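# Gallery: Fitting and Assembly at the Brelleck Workroom

The Brelleck Workroom is the part of the Bralera Institute given over to small assembly work: pegs, plates, spools, blocks and the other plain parts used in fitting exercises.

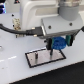
The Workroom occupies the ground floor of the Edwards Building and is open to registered members of the Institute throughout the teaching year. Its parts store holds 191 catalogued items, each with a number that is also used in the gallery index. Members who wish to quote an item in a report should give this number together with the name of the set to which it belongs.

## About this gallery

This page is concerned with the bench work itself. A peg brought down over a plate is a small matter in the finished job, but much of the time allotted to an exercise is spent at exactly that stage, and members' notes return to it more often than to any other.

Work is shown at the bench as it is carried out. Parts are not polished or rearranged for the purposes of the gallery, and marks left by ordinary use have been allowed to remain.

## The parts

**Pegs.** Narrow pegs are kept upright in the racks beside the store counter, sorted by diameter. A peg that has been dropped should be checked against the gauge before it is returned. Bent pegs go in the tray marked for repair and should not be put back with the others.

**Plates.** Plates are stored flat with a sheet of card between each pair. Bright metal faces show finger marks readily, and members are asked to lift plates by their borders. Cleaning cloths are kept in the drawer below the racks — please do not use paper towels, which leave fine scratches.

**Coloured parts.** Strong colours are preferred for anything that has to be held or moved during an exercise. Against a white bench a bright blue part is easily followed by those watching, and it is less likely to be overlooked when the bench is cleared.

## The Mirach sets

Several of the current exercises are drawn from the Mirach sets, which were added to the store in January. There are 4 sets, stored in separate cases, and together they contain 49 parts. Each case has a printed list inside the lid. The list should be checked before a set leaves the counter and again when it is handed back.

Sets may be borrowed for use within the building only. They are issued for a single session and may be renewed at the counter if no other member has asked for them. Parts from one case should not be mixed with those from another, even where they look alike, as the sizes differ slightly between sets.

## Bench rules

- Benches are to be wiped down before and after each session.
- Cables should be kept clear of the working area and of the walkways.
- Food and drink are not permitted in the Workroom.
- Unfinished work may be left in place overnight with a signed card beside it.
- The Workroom is closed on Sunday.

## Use of gallery material

Gallery material may be reproduced in coursework and internal reports without charge, provided that the Brelleck Workroom, Bralera Institute, is credited. Requests for use in books, journals or exhibitions should be made in writing to the Institute's publications office. Captions supplied with such requests should be limited to 200 words.

Corrections to the index are welcome and may be left at the store counter. Please give the item number and the set name where these are known.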